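4.2 Insertion under wrist-camera observation

The insertion policy was trained on 527 teleoperated demonstrations collected by two operators on the Clisby cell. Each demonstration begins with the carrier already held and ends when the operator releases it. Joint positions, commanded gripper width and the wrist image were logged together. We discarded 74 demonstrations in which the carrier slipped in the fingers before reaching the enclosure, and trained on the rest for 4,000 steps.

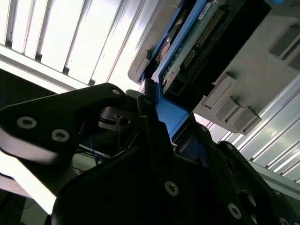 Figure 3. Wrist view during insertion of a drive carrier into the enclosure.

Angular error at the mouth of the opening accounts for most failed insertions. A carrier that enters a few degrees off axis binds against the guide, and pushing harder makes recovery less likely. The policy therefore predicts a correction in the wrist frame at every step, and forward motion is scaled down as the predicted correction grows. Color alone is a strong cue for the carrier, as the blue tray in Figure 3 stands apart from both the black fingers and the light gray enclosure. To limit dependence on it, we shifted hue at random in half of the training batches. The raised rail along the left edge of the tray gives a second cue that does not depend on hue.

We compared this policy (Vlad) with a fixed-trajectory baseline over 200 trials each, using the same start poses. The baseline was retuned in January after the wrist mount was replaced. A trial counts as a success only if the carrier is fully seated and the fingers have opened without moving it. Trials stopped by the force limit are counted as failures for both methods.

Related items
Yeo, In-ho: Force limits for slender part insertion
Bogdan, Oana: Hue shift and wrist-view policies
Hellport: cell calibration notes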